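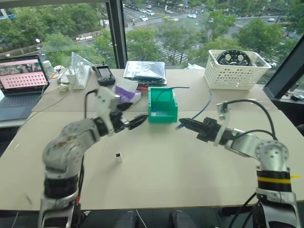 Open-plan office

An open-plan office is a workplace in which most of the staff share one large room, with few or no full-height walls between them. The term covers several arrangements, from long shared tables to low-walled cubicles, and writers on the subject do not always say which one they mean. Much of the disagreement over whether such offices work can be traced to this. A study of clerks at rows of facing desks and a study of engineers in high-sided cubicles are often cited side by side as if they had measured the same thing.

Supporters have credited the open plan with better teamwork, faster decisions, flatter management and lower costs. Only the last of these is easy to check, and it is the one that companies mention least when they announce a move.

Origins

Large shared workrooms are much older than the name. Counting houses, drafting rooms and typing pools put many people in one space, usually under the eye of a supervisor. Popular histories tend to present the open office as a twentieth-century invention with a single author, but the candidates vary from one book to the next. Big clerical floors became common in American cities in the early 1900s, helped by steel framing, electric light and the cheapness of paper records. Managers of the period were frank about the purpose. Work could be watched, and it could be passed from one desk to the next without anyone getting up.

The postwar "office landscape" came out of West Germany in the late 1950s. It broke up the straight rows and set desks in irregular groups, with plants and screens between them. Its promoters said that the layout followed the real flow of paper and talk through the firm. Plans from the time do look less like a factory, though the flow charts behind them were often drawn up by the same consultants who were selling the layout, and independent checks are hard to find.

The cubicle

The cubicle grew out of an American furniture system of the 1960s that was meant to give each worker more room, more wall space and a choice between sitting and standing. Buyers mostly wanted something else. Panels were bought in smaller sizes and joined at right angles, and the result was a grid that its original designer later spoke of with regret. Tax rules are often said to have driven the cubicle's spread, on the grounds that furniture could be written off faster than walls. This is plausible and widely repeated. How much weight it carried in any given purchase is less clear.

Shared tables and unassigned seats

From the 1990s on, many firms removed the panels and put staff at long tables. Some went further and stopped assigning seats, a practice called hot desking or hoteling. The case for it rests on counts of empty desks, which nearly always show that a large part of the floor is unused at any moment. Such counts depend heavily on when they are made. A walk-through at noon will find more empty chairs than one at ten in the morning, and a person in a meeting down the hall still needs somewhere to come back to.

The design firm Skavier, which worked mainly for insurers and regional banks, was an early seller of unassigned seating. Its planning manual, known in the trade as the Ternero guide after the client it was first written for, recommended 70 seats for every 100 staff. The manual gives no source for the figure. It was copied into later guides by other firms, sometimes with a footnote leading back to Skavier, and is now often described as an industry standard.

Claims about collaboration

The central claim for the open plan is that people who can see each other will talk to each other, and that the talk will be useful. Both halves have been questioned. Several studies that compared the same staff before and after a move found that conversation in person fell, while messages sent by computer rose. Other studies report the opposite, but many of these rely on asking workers, or their managers, how much they believe they collaborate.

The Sturnuton survey, carried out for a property company over one winter, is among the most quoted on the favorable side. It covered 182 employees at a single firm and found that most rated teamwork as "improved" after their move to an open floor. Hanna Koval, who reviewed the survey for a facilities journal, pointed out that the form was handed out by department heads and collected with names attached. She also noted that it was completed three weeks after the move, when the new coffee area was open and the old carpet was gone, and that no comparison group was used. The survey's authors replied that their aim had been to gather impressions. It continues to be cited as proof of a productivity gain, a subject on which it asked nothing.

Noise and health

Complaints about noise are the most consistent finding in the field. Overheard speech is the main problem, more than phones, printers or ventilation, and half a conversation seems to be more distracting than a whole one. Soft ceilings, screens and background sound can help, though the products are frequently tested in labs paid for by their makers.

Links to sick leave are weaker than headlines suggest. Some surveys have found more short absences among staff in shared rooms. Colds may well spread more easily there, but people in shared rooms also tend to hold junior jobs with lower pay, and not every survey adjusts for this. Margit Viklund's often reprinted essay "The Cost of a Door" accepts the link to illness without question, and her estimate of the money lost should be read with that in mind. Her chapter on building leases is more careful.

Cost

Savings on space are real. An open floor holds more people per square foot, needs less ductwork and wiring, and can be rearranged over a weekend. Whether the savings survive a fall in output is not known, largely because the output of office work is so hard to measure. Claims of a fixed percentage in either direction deserve caution.

Many firms have since added phone booths, quiet rooms and bookable small offices to their open floors. Vendors sell these as a new generation of workplace. A good number of the resulting floor plans have nearly as many doors as the ones they replaced.

See also

Cubicle
Hot desking
Office landscape
Sound masking
Typing pool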